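Rice cooker tips, sorted into the ones worth your time and the ones I'd skip

Every few months a fresh batch of rice cooker hacks goes round, and most of them are the old batch with a new title. I have owned four cookers, two of them now dead, and I've tried nearly everything people swear by. What follows is my opinion of the lot. If your own cooker behaves differently, trust the cooker.

The vinegar boil

The tip: fill the pot to the line with water, add half a cup of white vinegar, run a cycle, and the whole machine comes out like new.

Well, the pot does. Vinegar shifts the chalky ring if you have hard water, and it takes the edge off an old smell. It does very little for the starch that has baked itself onto the underside of the lid, and that's where the smell usually lives. I did it for a whole winter before I took the lid apart and found what I had been steaming my rice under. Skip it unless you have scale, and open a window if you do it.

Wash the lid parts every time

Boring, and it works. Most lids have something that comes off: an inner plate, a steam cap, sometimes a rubber ring. If you have never taken yours out, look at the manual before you pull, as some unclip and some twist. Warm water, dish soap, soft brush. Rinse, shake, and stand it somewhere to dry before it goes back.

Small holes clog with starch and stay clogged. Hold the part up to a window and you'll see at once which ones are blocked. A wooden toothpick clears them. I wouldn't use a metal skewer, whatever the videos show.

Leave the lid open afterward

Also boring, also works. A closed lid on a damp pot will smell by the next morning. Consuelo Quezada, who ran the lunch table at my last job and cooked for a dozen people out of one machine, left hers open until three in the afternoon and would not let anyone shut it. Hers never smelled. Mine did, until I copied her.

Pick a spot where the open lid has room behind it and isn't under a shelf. Steam will lift the finish on a cheap cabinet - I have one with a blister the size of a saucer to prove it.

Special cleaning tablets

I bought the Fendar tablets, 6 in a box, and used them all. They fizz. I then did the same pot with a spoonful of baking soda and a long soak and could not tell you which was which. Save your money.

Rice in the pot to wash it

People argue about this one more than it deserves. Washing rice in the inner pot will scratch a nonstick coating over time, or so the warning goes. Gumaro Chávez has washed his in the pot for years and showed me the coating, and it looked better than mine. My guess is that metal spoons and the green side of the sponge do the real damage. I use a separate bowl anyway, mostly out of habit.

What does matter is wiping the outside of the pot before it goes in. Water drops or a stray grain on the heating plate will give you scorched patches and an ugly crackling noise. This takes two seconds and I still forget it.

The steamer plate

Plenty of cookers come with a plate or basket full of holes, and plenty of those live in a drawer forever. They're good for dumplings, eggs, and broccoli. They are not good for fish, at least not over rice you plan to eat plain. Check that it's rated for your machine if you bought it separately. My Undari one fit a Brakuvstead cooker by pure luck, and the next one I ordered was a quarter inch too wide.

Overnight on "keep warm"

The box may promise a day. I'd give it a few hours. After that the edge goes yellow and hard, and no splash of water brings it back. Spread leftovers thin so they cool fast, then get them into the fridge or freezer.

Dressing up the counter

Not strictly a cleaning tip, but somebody always asks. Fake flowers next to a cooker are fine as long as they stand clear of the steam. Petals pick up a sticky film over time and dust glues itself to it. Swish them in a bowl of soapy water, rinse, and hang them upside down. The rice-in-a-bag trick, where you shake the flowers with dry rice or salt, got the dust off my stems and left the grease where it was.

Does any of this make better rice? Not much. Better rice comes from measuring the water and leaving it shut for ten minutes after the click. Clean parts just stop it from tasting like last week.
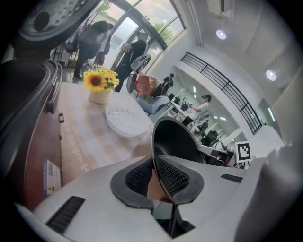 Lid up, perforated plate out on the table, sunflowers (artificial) in their white pot.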